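Nov 18, 2021
By staff reporter

New tables in at Hebden hall, old ones gone by weekend

The new tables have arrived at the Hebden community hall, and most are already up on their legs in the main room. The delivery came Tuesday, two days late, in a truck too long for the back lane. Everything had to be walked in from the street.

There are 14 tables in all, bought from Planus to replace the old folding ones. Anyone who has played cards on the old ones knows the trouble. Wobbly legs, chipped corners, a hinge that took skin off your knuckles. A couple had been held together with tape since before the roof was redone.

Money came from the May plant sale and supper, which cleared $1,657. Hall bookings covered the rest. The hall did not give out a final price for the tables but said it was under what was budgeted, with a bit left over for felt pads. The floor was sanded last year and no one wants to see it scratched already.

The tops are a light beige-tan laminate with a wood grain pattern. Fine wavy lines, pretty close together, and here and there a bigger swirl like a knot. Opinions vary. The quilters wanted plain white so they could see their pins. The seniors' lunch group wanted anything but white, having scrubbed gravy off white for years. Pale wood was the compromise and so far the complaints have been few.

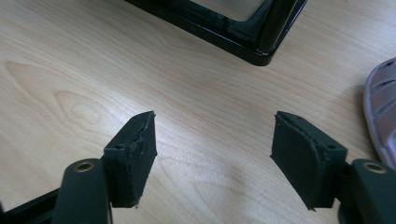

The finish should take a wipe down with a damp cloth and a drop of dish soap. No bleach, no scouring pads, and no hot pots straight off the stove. Trivets are in the second drawer in the kitchen, next to the tea towels. Groups using paint or glue are asked to bring a cover, or borrow one of the vinyl ones from the closet by the stage.

Craft knives are the big one. The old tables were cut to ribbons along one side from years of card making, and the hall would like these to last. Cutting mats are to be used every time, even for a quick trim. A sign is going up about it once somebody finds the laminator.

Moving them will take a bit of getting used to. They are heavier than the old ones and the legs don't fold, so it is two people to a table, lifted and not dragged. Groups who want the floor clear for dancing or yoga should leave ten minutes at each end of there booking. Tables go along the window wall when not in use, not in front of the fire door please.

The old tables are free to anyone who can haul them. They are stacked under the overhang at the side entrance and will stay there until Saturday noon. Whatever is left goes to the Indden depot, where the metal legs will be taken for scrap. Bring a tarp if you are coming with an open trailer, rain in the forecast. First come first served, no holds.

Chairs are next on the list. The hall has 212 of the brown stacking ones on the books, though how many still have all four rubber feet is another matter. A sample chair from Andari has been sitting in the front hallway for people to try and comments can be left in the box beside it. Early notes say comfy but hard to stack. One just says "squeaks."

No decision on chairs before the new year.

Regular bookings are back on as of tonight, starting with cards at seven. The coffee morning goes ahead Friday in the main room instead of the side room, so people can have a look at the new set up. Bring your own mug, the dishwasher is still waiting on a part. Entry by the front doors only as the side way is blocked with the old tables untill they are picked up.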